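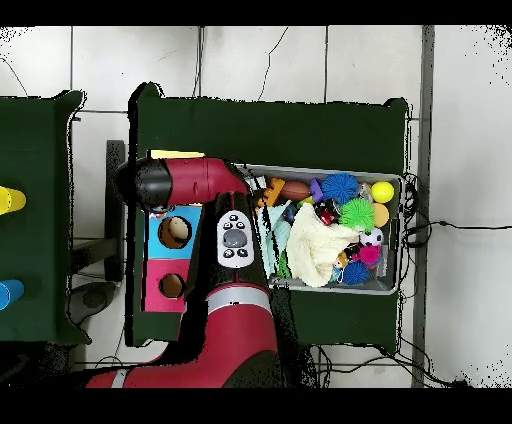
Madlow is my little pile of recordings from trying two grippers on the same arm, and I'm putting it out mostly so other people can skip the mistakes I made. I wanted to know how much the fingers matter when the stuff being picked is a mess. So I went for toys – the soft, the spiky and the hard all jammed in together, with spiky rubber balls packed right up against a crumpled knitted cloth and a little red and black car in the middle of it all. If a gripper is fussy about shape, a bin like that finds out pretty fast!

What's in it

There are 1028 pick attempts in total. Of those, 600 used the Yensuk fingers (narrow, stiff, my favorite) and the rest used the Tondard ones, which are wider and have more give. Each attempt has a head view, a fixed view, joint positions and a pass/fail mark that I typed in by hand. The head view looks out past the arm, so the red upper link hides a good bit of the table to the left, including part of the shape-sorter box. Plan for that if you train on it alone.

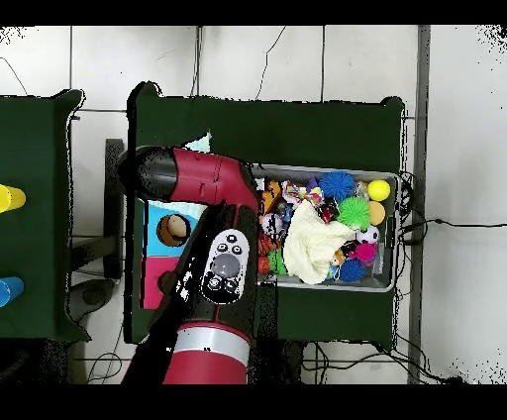 Picking out of the tray

I like the fixed view best for this. You get the two fingers and whatever is under them, like the green spiky ball with the googly eye, plus the cans and the water bottle lying nearby. Spiky balls were easy for both sets. Crushed cans were a pain with the wide fingers, and I ended up marking 202 attempts as "unclear" – please don't count those as fails.

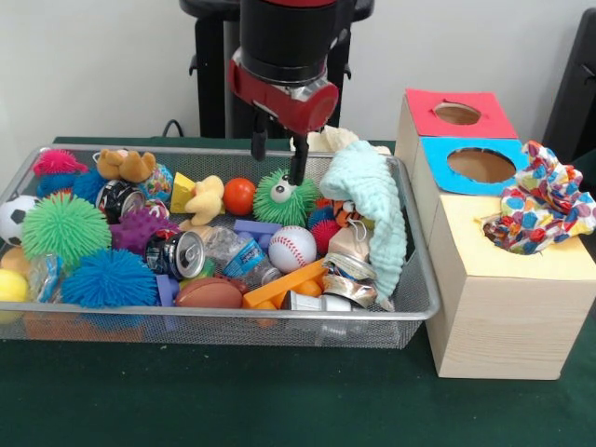

Using it

Free for anything, just mention Zimeria (that's my lab) somewhere. Start with the small split, check that your clocks line up, then grab the rest. I plan to add a slower controller setting in October.

Last edit: 27/08/2026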